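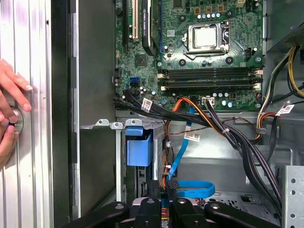 Marjatta Hämäläinen did not believe in computers that had belonged to one careful owner. She had heard the same thing said of cars, and of a greenhouse, and she had paid for all of them. So when her nephew Maksym rang from Barkden to say he'd found her a perfectly good machine, eighty-three dollars, she told him to bring it round and put it on the kitchen table where she could look at it. It was the kind with a ribbed silver front and a round knob, very smart, and somebody had paid more attention to that front than to anything behind it. With the case open she could see straight down to the green board and the processor sitting there bare and shiny in its bracket.

"Where's its hat?" she said.

"Its what?"

"The cooler. The fan and the lump of metal. Your uncle's had one the size of a loaf."

Maksym leaned over and had a look, which she suspected was his first. "That'd be separate," he said.

"And the memory? There are four slots there, love, and I can see the bottom of every one."

"He said it ran."

"Who said?"

It was a man called Hryhorii Ostapchuk, who sold things out of a garage on the Pearce side of the river and had been recommended by Vasylyna Skoryk at the chemist. Marjatta put no weight on this. Vasylyna had also recommended the dentist.

"It ran," she said. "With no memory in it."

"Maybe he took it out after. To keep it safe."

"From what?"

He didn't have an answer to that, so he filled the kettle. She turned over the receipt. Saturday, October 25, 2025, it said, in green biro, and under it: desktop, tested, warranty 2 weeks. No phone number. She noticed he'd underlined tested, and in her experience people only underlined the bit they were worried about.

There was a label wrapped round the cables, with a barcode on it. Maksym thought that was a good sign. It looked official, he said, like it had come out of an office. Marjatta said a tin of beetroot had a barcode and she wouldn't do her tax on one.

"I could get the parts," he said. "Memory's cheap, second-hand. The cooler might be sixty-eight."

"Sixty-eight on top of eighty-three."

"It'd still be a bargain."

"It'd still be a box with a nice front."

He drank his tea. Out the window the neighbour's dog was barking at the wheelie bin, as it did every time the colour of the lid changed. After a bit she pulled the case towards her and tried the knob with her thumb. She didn't know what she expected. Her husband would've had the whole thing in pieces by now, screws in a saucer, and been happy till January.

"Get your keys," she said. "I'd like to meet Mr Ostapchuk."

"He mightn't be in."

"Then we'll wait in the car," said Marjatta, and went to find her good coat.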